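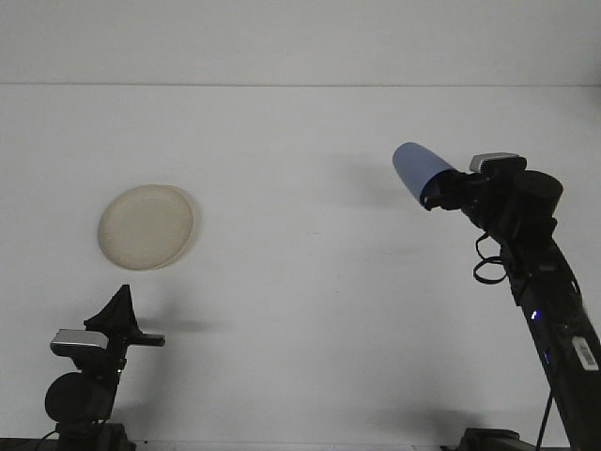 Teaching a Two-Armed Robot to Put a Cup on a Plate

Posted Jun 11, 2026

Putting a cup on a plate is my favorite first task for anyone new to teleoperation. It takes a few seconds, you can reset it with one hand, and it teaches you almost everything you will need for harder jobs later: how to approach an object, how to grip it, how to turn it upright, and how to let go without knocking anything over. I have taught it more times than any other task and I still enjoy it.

This guide walks you through recording a good set of demonstrations with a pair of arms on a tabletop. I use the leader and follower setup, where you hold two small leader arms and the two follower arms on the table copy your joints. If you guide your arms directly by hand, most of this still applies, and there is a short section for you near the end.

What you need

Two follower arms, clamped to the table
Two leader arms, or another way to control both followers
A camera on each wrist and one that sees the whole table
A light plastic cup and a shallow plate
A plain tabletop with nothing on it that isn't part of the task
A recording program (I use Fetier, but any recorder that saves joint positions and video together will do)

Pick a cup with some color to it. When you look back through a few hundred recordings, you want to be able to tell at a glance where the cup is, and a white cup on a white table makes that a chore. Plastic is good because you will drop it. You will drop it a lot on the first day!

Step 1: Set up the table

Clamp the arms so they can both reach the middle of the table with their elbows still bent. If an arm has to stretch all the way out to reach the plate, it will feel weak and jerky, and so will your recordings. Move the clamps before you start, then leave them alone. Mark their position with tape anyway.

Run the cables down and away from the work area. Move each arm by hand through its full range with the power off and watch the cables at the wrist. They need enough slack to let the wrist turn, but a loop that is too generous can catch on the gripper or drift in front of the wrist camera.

Check your light as well. Soft, even light from one side is fine, and shadows on the table are fine too. What you don't want is sunlight crawling across the table all afternoon. I close the blinds.

Step 2: Line up leaders and followers

Put each leader arm in the same pose as its follower before you switch on the connection. This is the step people skip, and it is the one that makes a follower jump. Most control programs have a slow start option that eases the followers into place over a couple of seconds. Turn it on.

Then spend five minutes just playing. Open and close both grippers. Trace a circle in the air. Touch a fingertip to the table as gently as you can. Pick up the cup and put it down with no recording running. Your hands need to learn how much the arms lag behind you, and there is no shortcut for that, but it comes surprisingly fast.

Step 3: Decide on one way to do it

Before you record, write down the task in plain words and stick to it. Mine goes like this:

Right arm grips the cup near the base.
Right arm lifts the cup clear of the table.
Left arm steadies the plate by its rim.
Right arm carries the cup over the plate and turns it upright.
Right arm lowers the cup and opens.
Both arms go home.

There are other perfectly good ways to do this. You could slide the plate over to the cup, or hand the cup from one arm to the other. Save those for later. If half of your recordings use one method and half use another, the robot may end up hesitating between the two, and a hesitating robot is a sad thing to watch.

The grip deserves a little thought. Holding the cup low leaves the rim free and gives the wrist camera a better look at the plate, but the fingers have to come off the cup without scraping the plate on the way out. Holding it higher makes the release easier and blocks more of the view. Try both, pick one, and write that down too.

Step 4: Record your first batch

Start with 10 demonstrations and stop. Don't go any further yet. Watch all of them back, from every camera, at normal speed.

Look for these things:

Can you see the cup in at least one camera the whole time?
Did you pause in the middle to think?
Did the gripper close before it was really around the cup?
Did you let go while the cup was still above the plate?
Did your own arm or sleeve get into the picture?

The long pause is the sneaky one. A person watching the video understands that you were planning your next move. The robot only learns that sometimes, with a cup in the air, you stop. Keep moving, even if you have to move slowly.

Throw the bad ones out. My first ever set was called Uvaslow, after a name generator and my general speed, and I kept every recording in it out of pride. The policy trained on it would carry the cup out over the table and hover there, exactly the way I had. I recorded the whole thing again with fewer pauses and the hovering went away.

Step 5: Add variety a little at a time

Once your first batch looks clean, start moving things. Shift the plate a hand's width to the left. Bring the cup closer. Change one thing per batch at first, so that if the results get worse you have a decent idea of where to look.

Here is the order I like:

Cup position
Plate position
Both together
Cup lying on its side
A second cup with a different color

Be honest with yourself about spread. We all think we are placing things randomly, and then we look at the overhead video and find the cup in the same three spots. I use a small script that tells me where to put each item, and it made a bigger difference than any change I ever made to the training settings.

Step 6: Name and save as you go

Give each session a short name and a note with the method, the objects and what changed. My current set for this task is Hoduvico, and it holds 515 demonstrations. Trained on that, my arms can set the cup down from nearly anywhere I can reach. An older set, Sezer, has 1,186 and does worse, because I recorded it before I had settled on a single grip. More is nice, but tidy is nicer.

Back up the raw recordings before you trim or convert anything. Converting takes minutes and can be done again. Your afternoon can't.

If you guide the arms by hand

Put the arms in their free-moving mode and hold them behind the wrist, well away from the cameras. Your hands will be in the overhead video, so I suggest recording only the motion while you guide, then playing it back with the cup and plate returned to their starting spots and filming that. It doubles the time per demonstration, but the video comes out clean. Doing both arms at once takes two people, or a lot of patience.

A few common problems

The cup tips when released. Lower it until it touches, wait a beat, then open. Open the gripper smoothly and pull straight back before you lift.

The plate slides. Let the left arm hold the rim until the right gripper is fully clear. A thin non-slip mat under the plate also helps, but then keep it there for every recording.

The follower shakes while holding still. Rest your elbows on something. Small tremors in your hands go straight through to the arms - a padded armrest fixed this for me in one go.

A joint gets hot. Take a break. Holding a cup in the air is hard work for the motors, so park the arms between sessions.

Next up is stacking, which I plan to write about in August. If you get your cup onto your plate before then, try swapping the roles of the two arms and recording a small batch left-handed. It feels strange for the first few tries and then it's great fun.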